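Keeping a chip-placing cell in trim: bench notes

Posted by Lorraine Sowerby, Oct 8, 2018

14 comments | 37 shares

Most of the trouble I get called to on a small arm working inside computer cases comes down to four things: the bed, the gripper fingers, the cables and the taught points. Do them in that order. If you re-teach first and then find a loose bed bolt, you will be doing it all twice.

Start with the bed. A slatted aluminium bed is handy for bolting fixtures down, but the slots fill up with small screws and bits of swarf. Run a plastic spatula down each one, then vacuum. Don't use an air line near an open case. Check the fixture plates with a hex key while you are there. Printed plates creep under the bolt heads, so nip them up gently and put a wide washer under each head if there isn't one already.

Next, the fingers. Wipe the holding faces with a lint-free cloth and a drop of isopropyl, and let them dry before you close them on anything. Look for a shine on one side only, as it usually means the fingers are closing off centre. Worn pads should be changed as a pair. I write the date on the underside of the old ones and keep them in a tin, and on our Drummont cell a set has been lasting 11 weeks.

Then the cables. Move the arm by hand, or at its slowest jog speed, to the deepest point it has to reach inside the case, and watch the loops along the side. They should have slack left at the bottom of the stroke and still not droop on to the board. Tie case wiring back before you start, particularly anything lying between the drive cage and the motherboard.

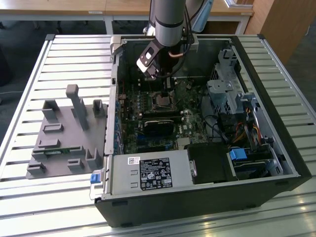

The arm reaching down into a tower laid on its side.
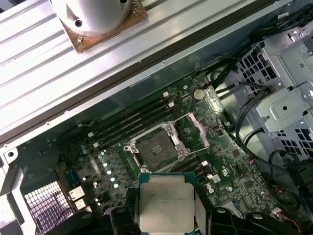

Teach the socket last. Use a scrap board and a dead processor, and keep the good ones in their trays until you are happy. Set an approach point well clear of the load plate, a second point just over the socket, and then the release point. The last drop wants to be slow and straight down, with no sideways move at all. On the Cropper controller I use 6 per cent speed for it.

Check how the chip sits in the fingers before every trial. If it is tilted, go back to the pick-up and sort it out there. Trying to correct a crooked pick at the socket is how pins get bent - I have a drawer of boards from learning that.

Let the arm warm up before you save anything. Ours drifts a little over the first half hour, so I run the empty cycle 141 times (an old habit from the Trirnitz line) and then teach.

Save the points under a new name and keep the old file. Write down the finger set, the pad date and which case model it was taught on. A different case, even from the same maker, needs its own file.

Comments (3)

pdw_bench
What do you use on the slots if a screw has got wedged? The spatula just bends.

Lorraine Sowerby
A bamboo skewer, then a magnet on a stick if it's a steel one.

Cillinico Repairs
We had a cable chafe through in June in just the spot you describe. Spiral wrap cured it. Agree about changing pads in pairs.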